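Incidencia 823: retenciones erróneas en el buzón de facturas de proveedores

Servicio afectado: recepción y registro de facturas (Skillari, módulo de entrada)
Unidad solicitante: Administración, sede de Valtuvport
Unidad asignada: Soporte de Aplicaciones, segundo nivel
Prioridad: alta
Estado: resuelta, en observación

Descripción inicial

La unidad de Administración comunica que, desde primera hora del martes, las facturas remitidas por correo electrónico al buzón de proveedores no generan asiento en Skillari. Los mensajes llegan al buzón y figuran como leídos, pero el documento adjunto queda en la cola de retención con el código «remitente no verificado». Las facturas cargadas manualmente desde el portal se registran con normalidad.

Se adjunta a la solicitud la relación de documentos afectados hasta las 9:40. Todos corresponden a proveedores dados de alta con anterioridad y sin modificaciones recientes en su ficha.

Impacto

El cierre mensual de enero permanece abierto. Administración solicita que no se reinicie el servicio sin aviso previo, dado que hay una remesa de pagos en preparación y su interrupción obligaría a repetir la validación completa.

Seguimiento

9:55 - Se asigna la incidencia a segundo nivel. Se confirma que el conector de correo está activo y que la cola de retención contiene 80 documentos.

10:20 - Se revisa el registro del conector. La comprobación del remitente consulta la tabla de proveedores sincronizada durante la noche. La última sincronización consta como finalizada, sin errores ni advertencias.

10:45 - Se solicita a Administración un ejemplo concreto. Se facilita una factura de Ghaffari, proveedor de suministros de oficina. La dirección del remitente coincide con la que consta en la ficha, incluidos el dominio y el uso de minúsculas.

11:10 - Se compara la tabla sincronizada con la tabla de origen. La primera contiene 1000 registros exactos, cifra que coincide con el tamaño máximo de página de la exportación. La tabla de origen contiene más. Ghaffari no figura en la copia sincronizada.

11:25 - Se establece como hipótesis de trabajo que la exportación entrega solo la primera página de resultados y que el proceso la da por completa. Se comunica a Administración y se mantiene la prioridad.

12:05 - Se consulta a Atcombe, empresa encargada del mantenimiento de la exportación. Se le facilitan el registro nocturno y la comparación de tablas. Se le pregunta si se ha aplicado algún cambio en el procedimiento durante el fin de semana.

13:30 - Respuesta de Atcombe: se instaló una actualización que modifica el nombre del parámetro de paginación. El proceso de Valtuvport conserva la denominación anterior, que la nueva versión ignora sin emitir aviso.

13:50 - Se modifica el parámetro en el entorno de pruebas. La exportación recorre todas las páginas y la tabla resultante coincide con la de origen.

14:15 - Administración confirma que la remesa de pagos ha finalizado y autoriza la intervención en el entorno de producción.

14:30 - Se aplica el cambio en producción y se lanza la sincronización de forma manual. Termina correctamente. No ha sido necesario reiniciar el conector.

14:50 - Se reprocesan los documentos retenidos. Quedan en la cola 26, todos ellos con el código «adjunto ilegible», distinto del comunicado inicialmente.

15:20 - Se examinan los documentos restantes. Se trata de facturas escaneadas a baja resolución por el propio proveedor. Habrían quedado retenidas también en condiciones normales, por lo que se excluyen del alcance de esta incidencia y se devuelven a Administración para su registro manual.

Causa

Cambio en la denominación de un parámetro de la exportación de proveedores, no trasladado a la configuración local. El proceso nocturno no comparaba el número de registros recibidos con el número de registros de origen y, en consecuencia, finalizaba sin error.

Instrucciones para la unidad de Administración

1. Registrar manualmente los documentos devueltos con el código «adjunto ilegible». Debe conservarse la fecha de recepción del correo original como fecha de entrada, y no la fecha en que se efectúe el registro.

2. Comprobar la existencia de duplicados. Algunos proveedores pueden haber reenviado la factura por el portal durante la mañana. Skillari advierte de la coincidencia de número y emisor, pero no bloquea el segundo asiento.

3. Retirar las copias impresas que se hubieran obtenido como medida provisional. Los ejemplares con datos bancarios se entregarán en el punto de destrucción de documentos; las papeleras ordinarias con tapa se reservan para papel sin datos personales ni económicos. 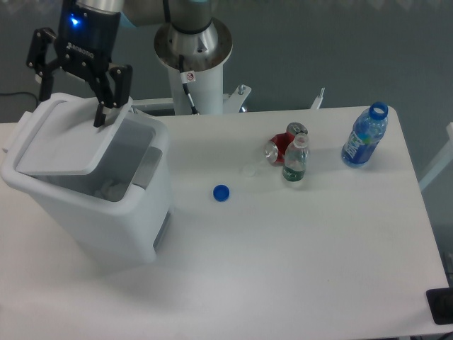 4. Comunicar a los proveedores que hayan consultado por el estado de su factura que no es necesario un nuevo envío, salvo en los casos de adjunto ilegible.

Medidas posteriores

Se incorpora al proceso nocturno una comprobación del total de registros. Si la cifra recibida es inferior a la de origen, la sincronización se marcará como fallida, se conservará la tabla del día anterior y se enviará un aviso a la guardia de Soporte de Aplicaciones.

Se solicita a Atcombe que notifique por escrito, con carácter previo a su instalación, toda actualización que afecte a los nombres de los parámetros. Atcombe acusa recibo y queda pendiente de indicar la dirección desde la que se remitirán los avisos.

Queda abierta una petición independiente para estudiar la resolución mínima exigible a las facturas escaneadas. Dicha petición se tramitará por la vía ordinaria y no condiciona el cierre de la presente.

Periodo de observación: tres sincronizaciones nocturnas consecutivas. La incidencia se cerrará de forma automática si no se registran nuevas retenciones con el código «remitente no verificado» que afecten a proveedores dados de alta.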